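5 de outubro de 2020

Caderno da oficina, processo 1087 (curva de Kaltbridge)

Continuo onde parei na página anterior, que ficou a meio porque me acabou a tinta da caneta e porque já tinha os pés encharcados. Voltámos à curva de manhã cedo, eu e a Raluca, com o trenó de atrito, o dinamómetro, a fita comprida, os cones e uma garrafa térmica de café que valeu mais do que o resto do equipamento todo junto. A polícia de Nullport cortou uma das vias e mandou um agente muito simpático que passou o tempo a perguntar-nos se já sabíamos de quem era a culpa. Não sabemos, não é isso que nos pedem, e acho que ele não ficou muito convencido com a resposta.

Para quem pegar neste caderno sem ter lido o resto: uma carrinha de distribuição saiu da estrada na curva a descer, apanhou o rail de raspão e acabou na valeta do lado de fora. O condutor teve alta do hospital e não houve mais veículos envolvidos. Há marcas de travagem, mas são fracas e interrompidas, e o piso estava molhado segundo o auto. O que nos pedem é uma velocidade à entrada das marcas, com um intervalo que se consiga defender, e uma opinião sobre a visibilidade para quem vem de Stisthorpe.

Primeiro o trenó. É o velhinho da Štefanec, aquele com o pedaço de pneu aparafusado por baixo e a pega torta. Pesei-o outra vez antes de sair, com lastro e tudo: 25 kg certos. Escrevo isto com todas as letras porque na folha do processo passado alguém pôs o peso sem lastro e andámos uma tarde inteira à procura de um erro que não estava nas contas (fui eu, eu sei, está visto e perdoado, espero!).

Molhámos o piso com o regador e não com a mangueira, que deixa poças nas rodeiras. A média dos puxões na zona das marcas, já com o asfalto bem molhado, deu 134 N. Dividindo pelo peso do trenó em newtons fica um coeficiente de 0,55. Fiz a conta no capô do carro e a Raluca refez no telemóvel, bate certo. É um valor que me parece normal para aquele asfalto, que já está bastante polido na trajetória de quem desce e mais áspero encostado à berma. Puxámos tudo paralelo às marcas, no sentido da descida, portanto atenção: a inclinação ainda não está descontada neste número! Tem de entrar na conta antes de alguém o usar para o que quer que seja. Pus a rubrica ao lado para não haver dúvidas.

Tentámos também uma série encostada ao eixo da via, onde há um remendo recente, e aí o trenó prendia e soltava, prendia e soltava, com a agulha do dinamómetro aos saltos. Não aproveitei nada. A carrinha, pelas marcas, não passou por cima do remendo, por isso também não me vou ralar muito, mas fica aqui escrito que existe e que está fotografado, para o caso de o outro lado vir perguntar.

Depois a visibilidade. Pus um cone com um colete refletor enfiado no sítio onde começam as marcas e a Raluca foi recuando pela berma, a gritar-me quando o deixava de ver. À altura dos olhos de quem vai num ligeiro, o cone vê-se até 92 m antes, e depois a sebe do lado de dentro come tudo. Numa carrinha o condutor vai mais alto e deve ganhar qualquer coisa, mas a sebe é alta, não sei se ganha muito. Queria repetir com alguém sentado ao volante de uma carrinha igual. O Kamil diz que consegue uma emprestada da oficina do primo, vamos ver se é desta.

Outra coisa da sebe: está aparada por baixo e com rebentos novos por cima. Pode ter sido cortada depois do acidente, pode não ter sido. As fotografias da polícia são do lado da valeta e quase não a apanham. Tenho de telefonar à junta de Kaltbridge a perguntar quando foi a última poda. Se foi cortada entretanto, a minha distância de hoje é generosa de mais e tem de ir para o relatório com essa ressalva, em letra do mesmo tamanho que o resto e não em rodapé, como o Kamil gosta de fazer.

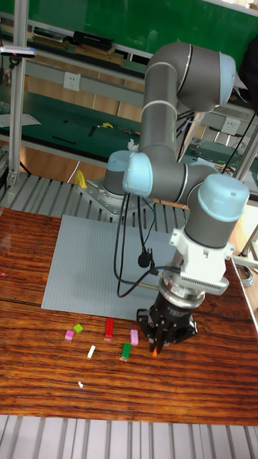 Porque é que repetimos os puxões do trenó no mesmo troço em vez de ficar com o primeiro valor?

O primeiro puxão sai quase sempre alto. A borracha assenta mal, quem puxa dá um esticão para arrancar, e a agulha regista esse esticão. Só contam as leituras com o trenó já em movimento regular, e a média de várias dá uma ideia da dispersão, que depois alarga ou aperta o intervalo de velocidade que entregamos.

Isto foi pergunta da Raluca no caminho, e acho que faz falta no caderno porque o Kamil Bednárik me fez exatamente a mesma no ano passado e eu respondi-lhe de outra maneira, pior. Ela sugeriu que passássemos a anotar também quem puxou cada série. Eu puxo um bocadinho para cima sem dar por isso, sou mais alto do que ela, e isso alivia o trenó e baixa a leitura. Hoje puxámos metade cada um e a diferença entre os dois existe, pequena, mas existe, e vai sempre para o mesmo lado. Para a próxima levamos a corda comprida, que obriga o ângulo a ser mais raso.

Marcas no pavimento: já quase não se veem. Com o sol de lado ainda se apanha a da direita, a da esquerda é mais fé do que outra coisa. Usei os pontos que a polícia pintou na altura e medi a partir do marco quilométrico e também do primeiro poste do rail, para ter duas referências independentes. As duas medições fecham bem no princípio das marcas e pior no fim, onde a tinta escorreu. Vou usar o croqui original para o comprimento e as minhas medidas só para verificar. Não me apetece nada discutir com um croqui assinado quando a minha diferença cabe na largura do borrão.

Há um intervalo entre os dois troços de marca que me continua a chatear. O auto trata tudo como uma travagem contínua. A mim parece-me que o condutor aliviou o pedal, ou que o ABS estava a trabalhar e o que vemos são só os sítios mais carregados. Se a carrinha tinha ABS a funcionar, o coeficiente do trenó não se aplica assim às cegas, e a roda bloqueada dá uma coisa e a roda a rodar no limite dá outra. Preciso da ficha do veículo e, se houver, da leitura da centralina. A Raluca Lungu ficou de pedir isto à seguradora, que até agora só nos mandou fotografias da pintura riscada, muito bonitas, todas do mesmo lado.

Pneus: vi os quatro no parque de Nullport, no regresso. Os da frente estão bons. Os de trás estão gastos por dentro mas ainda com piso legal, medido por mim com o profundímetro e confirmado pelo senhor do parque, que fez questão. Pressões não vale a pena registar, a carrinha está ali parada há tempo de mais e um dos pneus descolou do aro quando a puxaram da valeta. Guardei fotografias dos flancos na pasta do processo, com a régua ao lado.

A carga também é um mistério. O motorista diz que ia quase vazio, a guia de transporte diz outra coisa, e quem descarregou a carrinha não anotou nada. Para a velocidade a partir da travagem não faz grande diferença, a massa sai da conta, mas para o comportamento na curva pode fazer, sobretudo se ia tudo arrumado de um lado. Não vou entrar por aí sem dados. Escrevo no relatório que não há dados e pronto.

O que falta, sem ordem nenhuma:

Medir a inclinação longitudinal com o nível digital, que hoje ficou em cima da bancada (trouxe a caixa, a caixa vinha vazia, estou muito contente comigo). Sem isto não fecho a conta.

Telefonar à junta por causa da sebe.

Pedir outra vez o registo da estação meteorológica mais próxima. O agente jurava que tinha chovido a noite toda, uma moradora que passou com o cão disse que foi só um chuvisco de madrugada. Para o atrito interessa-me se havia água a correr ou só piso húmido, e nenhum dos dois me serve como fonte.

Arranjar um pedaço de pneu novo para o trenó. O atual está a ficar espelhado numa ponta, notei quando o virei para o secar. Não creio que tenha estragado as leituras de hoje, mas quero fazer uma série de comparação no pátio antes e depois de o trocar, para ficar documentado.

O relatório preliminar tem de sair antes de novembro, e o Kamil quer lê-lo antes com tempo para riscar tudo a vermelho, portanto na prática tenho menos do que parece. Começo pelo capítulo da visibilidade, que é o que tenho mais adiantado, e deixo o cálculo da velocidade em branco até ter a inclinação.

As folhas originais das leituras estão na capa azul, ainda um bocado húmidas, não as metam no scanner antes de secarem. O regador ficou na mala do carro da Raluca.

Entradas recentes

Processo 1087: primeira visita à curva e croqui
Verificação do dinamómetro antes da época de chuva
Cruzamento de Stisthorpe: tempos do semáforo
Trenó Štefanec: troca da pega (adiada outra vez)
Parque de Nullport: horários e contactos
Modelo de folha para ensaios de atrito, versão do Kamil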